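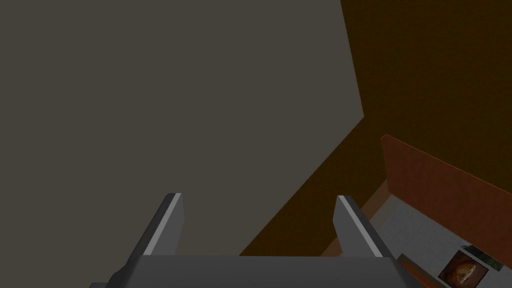

Does a camera mounted behind the gripper give the policy enough to work with on its own? For approach and alignment it does, but for the final closing of the fingers a second, fixed view was needed in most of our trials.

Figure 3. Simulated view from behind the parallel gripper, fingers apart and nothing held.

4.2 Camera placement

We compared two camera placements in the Clistora simulator, using the same arm model and the same Rurik controller throughout. The wrist view (Figure 3) keeps both fingers in sight at all times. Its weakness is that large plain surfaces can fill much of the image and offer few features for estimating depth. The fixed view shows the whole work area but loses the fingertips when the arm passes in front of the target.

Each placement was tested over 251 episodes, with a limit of 60 seconds per episode. An episode was counted as failed if the object was dropped or if the controller stopped on a force limit. Start poses were drawn from the set prepared by Lajos Dudás for the earlier Flasosness tests — the same set for both placements.

With the wrist view alone, most failures came in the last part of the approach, where the fingers closed too early. Adding the fixed view removed many of these at the cost of a slower control loop. We did not retune the gains between conditions, and the effect of doing so is left to Section 5.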